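Mumthorpe Library Is Lending Out Its Back Room Again, and I Am Thrilled

October 2025

Good news for anybody who has ever tried to hold a book club in a parking lot (guilty!). The Mumthorpe library is opening its back room for evening bookings again, starting in January, and I went by this week to get the details so you don't have to stand in line at the front desk like I did.

The short version is that any group from town can have the room for free, two evenings a month, as long as one person in the group has a library card and signs for the key. You can book up to 7 weeks ahead.

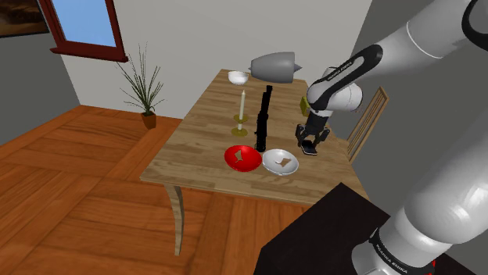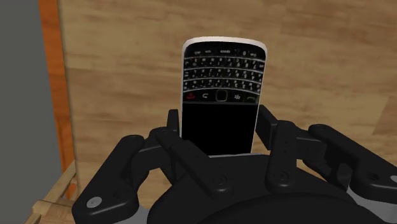

The booking rule is the part that worries people, and a reader in Brikus wrote in before I'd even finished my notes to say that two evenings a month is no use at all to a choir, which has to meet every week or it forgets the alto line. I get it! I sang in one for three winters and we forgot the alto line anyway. The desk told me that weekly groups can ask for extra dates once the calendar has been open for a while, but they wouldn't promise me anything and I'm not going to promise you anything either.

If you're new in town, the room used to be booked solid. The quilters had it, then the chess people, then a language exchange that got so big it spilled out into the magazine section and had to be shushed. Then the heating quit, and the repair got put off, and then it got put off again, and everyone drifted away to kitchens and coffee shops. My own book club tried the Jinau café for a season. Lovely cinnamon rolls, terrible acoustics. We read a whole novel about a lighthouse and I don't think I heard a single opinion on it over the milk steamer.

The repair bill came to $3,215, and the money came from the spring book sale plus one bake sale that I'm told sold out before lunch. I bought a lemon loaf at that one, so I'm claiming my share of the radiator.

Now for the practical stuff. Evening slots run from six until nine, and the desk would really like you out by nine, not putting your coat on at nine. You can bring food if it's cold food. No candles, which ruled out the poetry night's first plan, and no amplified music. Kids' groups need two adults in the room the whole time. There's a deposit on the key, and you get it back when the key comes back, so please don't be the person who takes it home in a jacket pocket and finds it in the spring.

Parking is still a pain. The lot behind the building holds very few cars and the street fills up early on market days, so I'd walk if you can or take the Ji Street bus, which stops right outside. The last one back toward Brikus leaves a little before nine, and that's going to be a squeeze for anybody staying to stack chairs. I asked whether the slots could start half an hour earlier and got a polite "we'll look at it."

Booking will be on paper to begin with. There's a binder at the front desk, you write your group's name in the square you want, and a staff member initials it. I know, I know, it would be nice to do it from the couch! An online calendar is supposed to come later in the year. Phone bookings are fine too, but only while the library is open, and the message machine doesn't count as a booking (I asked this one twice because my club has somebody who will absolutely try it).

The binder comes out on the first open morning after the New Year's holiday, and my guess is the Tuesday and Thursday squares will go first. If you've got a small group and you're flexible, Monday looks like your best bet. Our book club is going for the second Monday, and if you want to join us we're reading something short this time, with no lighthouses in it. Leave your name at the desk and they'll pass it along.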